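Prirnberg Reading Rooms to Open in September with 2,518 Donated Books

PRIRNBERG, August – The Prirnberg Reading Rooms will open to the public in September, giving the town a free place to borrow books, do homework or sit down with the paper for an hour. The collection stands at 2,518 books, every one of them donated by local readers, and more boxes keep coming in!

The rooms take up two floors of the former Bergmann shoe store on the market square. Children's books and picture books are downstairs, close to the door so that strollers don't have to go far. Novels, history, cooking and travel are upstairs, along with shelves of books in 17 languages.

"We asked for 1,000 books and thought we were being bold," said Malou Blöndal, director of the Reading Rooms. "Then people started turning up with suitcases. One family brought three generations of detective novels, with notes in the margins about who they thought did it. We're keeping the notes."

Comfort mattered as much as the shelves. Local design studio Jikisow planned the interior after a spring of conversations with readers of all ages, and soft seats and carpet were near the top of almost everyone's wish list.

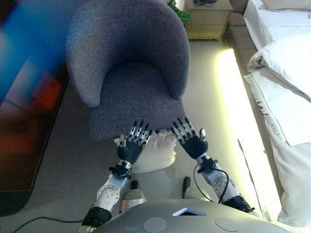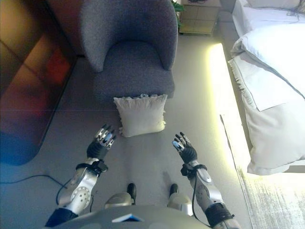 Gray upholstered armchair (first photo); cream-colored pillow on the carpeted floor (second photo).

"Teenagers told us they read on the floor, and their grandparents told us they wanted a chair with proper arms," said Keerthana Reddy, who led the design work at Jikisow. "It was such a fun puzzle, and I can't wait to see where people end up sitting."

Borrowing is free and there are no late fees. Readers can sign up at the desk with a name and an address, and children under 12 need a parent's signature. The online catalog, built by Nateo, lets borrowers leave a short note about a book for the next person who picks it up.

A weekly story hour for young children begins in the opening month at 10 a.m., led by retired teacher Liesbeth Lambrechts. Evening book groups will follow in the fall, starting with crime fiction and poetry.

Book donations are still welcome at the side entrance until 6 p.m. Large-print titles and comics are especially wanted.

Press contact: Marilou Tan, Prirnberg Reading Rooms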